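Section 6. Running the block table on an open day

This section covers the two-arm block table when it is shown to visitors at the Curnness hall. It assumes the arms have been mounted and calibrated as described in Section 4, and that the Zovov control software starts without errors. For school groups, read the visitor rules at the end of this section first.

6.1 Before the doors open

1. Switch on the ceiling lights over the table and leave them on for the whole session. The wrist cameras are set for this light level. If a bank of lights is off, the exposure must be set again.

2. Wipe the tabletop with a dry cloth. Do not use spray cleaner.

3. Place the blocks toward the back of the table and keep the front clear. Mix the shapes. Wedges, half-rounds and plain bricks can stand next to each other, and it does not matter if one hides part of another.

4. Open both grippers fully from the Zovov panel and check that the fingers move evenly. Look along the cables on each arm. They should hang in a free loop and must not touch the fingers or drag on the table.

5. Move both arms to the start pose, one at each side of the blocks.

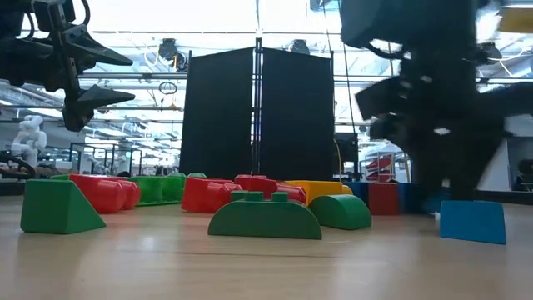 Marlene Quintana
Demonstration lead, Skilalis

6. Set the speed limit to Visitor. The panel shows a green bar when the limit is active. Do not run the table in Workshop speed while the barrier is open.

7. Press the stop button once, confirm that both arms hold still, then release it. Write the time of this check in the session log.

Caution: The finger tips are pointed. Keep hands off the tabletop whenever the arm power is on, even if the arms are holding still.

Note: The black panels behind the table give the cameras a plain background. Do not hang posters or coats on them.

6.2 Starting a run

One operator runs the panel and one host talks to the visitors. The same person should not do both. On the February open day we tried it with a single operator for the first hour, and the stop button was out of reach each time someone asked a question.

1. The host asks a visitor to name a block by color and shape, for example "the blue triangle."

2. The operator selects the matching block on the panel. If two blocks match, pick either one and tell the host which it is.

3. The operator presses Approach. The selected arm moves over the blocks and waits with its fingers open.

4. Turn the visitor screen to the wrist view. Give people a moment to find the fingers at the bottom of the picture before you go on. Most visitors need to be told that the camera rides on the arm.

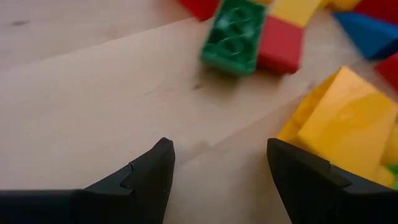 Figure 6-2. Wrist view with the fingers open and a large yellow block near the right finger.

5. Check that the fingers have room on both sides of the selected block. If a neighboring block is in the way, press Back and choose another, or use Nudge to push the neighbor aside.

6. Press Grip. The wait time before the fingers close is 1000 milliseconds. Leave it at this value – shorter waits make the blocks skid.

7. Press Lift, then Place. The arm sets the block down in the clear part of the table and returns to the start pose.

Note: Blocks near the edge of the wrist view may look soft while the arm is moving. Wait for the arm to settle before pressing Grip.

6.3 If a block is dropped

On the table: leave it and carry on. It can be selected again in its new position, including upside down.

On the floor: press the stop button, switch off arm power, then pick up the block. Start again from step 5 of 6.1.

6.4 Visitor rules

Groups at the barrier are limited to four people at a time. Children stand in front, and an adult from the group stays with them. Visitors may use the spare blocks on the Ásgeirsdóttir cart, but those blocks stay on their side of the barrier.

Questions about the arms themselves go to Mogens Dalsgaard. Bookings and group times are handled by Ebise Gebretsadik at the front desk.

6.5 Closing down

Return both arms to the start pose, open the grippers, and switch off arm power before the panel. Sign the session log and leave it in the tray under the operator's screen.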